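Tamuno Round Tray, Orange-Red Rim
Item 3236

Shallow tray for sorting and holding small round parts, caps and discs during bench work. The curved rim keeps parts from rolling off the work surface. Supplied by Rorkholm as a single unit, without inserts.

Specifications
Outside diameter: 800 mm
Rim height: 14 mm
Finish: glossy rim, brownish-orange interior
Rated for indoor use only

Handling
Wipe with a damp cloth. Do not stack loaded trays. Keep white parts near the rim, where they stand out against the orange.

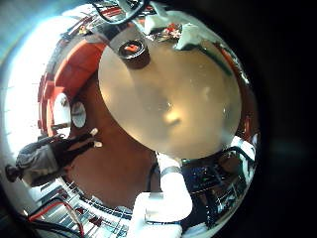
Ordering
Sold singly or in cartons of 13. Trade inquiries: Akosua Atinga, Rorkholm.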